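Packing up the back room (bottles first, dont ask)

13 Mar 2025

Quick one as I've got to be out of the door again in a bit and the kettle's already in a box. Stupid move. Never pack the kettle.

So, the move. We have until the end of the month to clear the back room at Skallgate and get everything over to the new place on Chowdhury Street. Smaller. Nicer windows. No lift, which Rajitha mentioned after we'd signed. The stairs have a turn halfway up that is going to be horrible with the desk, I can feel it in my knees already.

I said I'd write down how it's going because last time we moved (November, two years back, rain the entire day) I swore I'd remember what went wrong and then remembered none of it. Apart from the mugs. I remember the mugs.

Started with the small stuff this time. Everyone says do the big things first, get them out of the way, feel like you've achieved something. Tried that last time. Ended up with a lovely clear floor and shelves full of odd bits that took four more trips, the last one at ten at night with a carrier bag of sponges on my lap.

Bottles, then. Cleaning stuff, refills, things with pumps, things with caps that don't quite shut. They go upright. Always upright, in a box with the flaps cut off so you can see what's in there and get your hand round the neck of each one. I used to fold the flaps in and tape over the top and then of course you want the washing up liquid the minute you arrive and you're sawing at tape with a door key.

Cutting the flaps off looks a bit brutal but it works. Bread knife. Not a good bread knife.

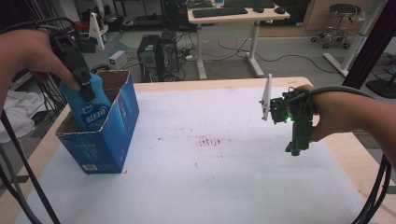 Light-blue bottle, blue box, flaps gone. White foam on the table.

The foam sheet is the best thing in that room and I will fight anyone who tries to bin it. Covers the table, you can put a box down without scraping the wood, and it stops things sliding about when you're leaning in to get one more bottle down the side. It's got some faint reddish-brown streaks in the middle. Rajitha wants to cut it up for padding. Over my dead body. It's going to Chowdhury Street in one piece if I have to carry it on my head.

Blue box is a keeper as well. Right sort of height for a bottle, brown on the inside, so whatever you write in there in marker shows up properly. I've been writing on the inside of the rim where the flaps came off. One word each. KITCHEN. SINK. RAJ. Saves turning the thing round looking for a label, and you can't stack on top of an open box anyway so the writing's always showing.

Things I've learnt so far, no order:

Tighten every cap before it goes in. Then tighten them again. Had one leak on the first run over and the whole car smelt of fake lemon. Still does.

Put kitchen roll in the bottom. Two sheets thick.

Don't fill a box with bottles to the brim because you will not lift it. I know it looks like it's only half full. Leave it. Put tea towels in the gap.

Bottles with the pump sort of lid, turn the pump till it locks. If it doesn't lock, elastic band. If no elastic band, use it up this week and wash your hands a lot.

Labels facing out. This is a me thing, Habibur says it makes no difference. Habibur also packed a plant in a bin bag.

Next job is everything else, and that's where I start to go off the idea. Two computer towers on the floor behind the table, and so many cables. They're all over the floor under the white desk and I've been stepping over them for months without really looking. Looked at them properly this week. Wish I hadn't.

Plan for cables, such as it is. Unplug one thing at a time. Wrap it, freezer bag, write on the bag what it belongs to, bag goes with the thing. Not in a Cable Box. We had a Cable Box last time and it's still a cable box, it's been a cable box ever since, it went in the loft and came out of the loft and I don't think anything in it has been plugged into anything. I've got a pack of 100 freezer bags from Vovona (the cheap shop by the roundabout, not the nice one) and I intend to use the lot.

Keyboards, easy. Flat, wrap in a towel, slide down the side of a box. Same with the mouse, goes in a sock. Clean sock.

The desk is a two person job. The brown cabinet is a two person job and a row. The stool with the round black seat has wheels so in theory it can roll itself to the car, and I've told Habibur he can have it if he takes it down the stairs himself and doesn't ride it.

Then the shelving. Metal, dark, stuffed with all sorts. I haven't made a plan for the shelving. I look at it, then I go and pack another bottle.

Van's booked from Plallach, 30 quid deposit, and they were decent on the phone. The man asked how many boxes and I said I'd ring back. Haven't rung back. If you're reading this, man from Plallach, it's more than I was going to say.

Other thing I keep changing my mind on is what goes over first. Rajitha says the desk, so there's somewhere to put things. I say the cleaning stuff, so there's somewhere clean to put the desk. We did both sides of that argument in the car and again over chips and then we'd swapped sides by the end, so no idea. Probably the cleaning stuff. I've already packed it, that's my argument.

Still need: more tape, marker that isn't dying, a second blue box if anyone's got one going spare (same size, must be tall enough for bottles, I'll come and collect). Old towels too. Any state. Not fussy, they're only going round keyboards.

Oh and if you lent me the long screwdriver, I've got it, it's safe, you'll get it back once the cabinet doors are off. I think it's Habibur's sister's. Shout if it's yours.

Right, got to go, chip shop shuts at nine and I've packed all the plates. Will do a proper post on the stairs when we've survived the stairs.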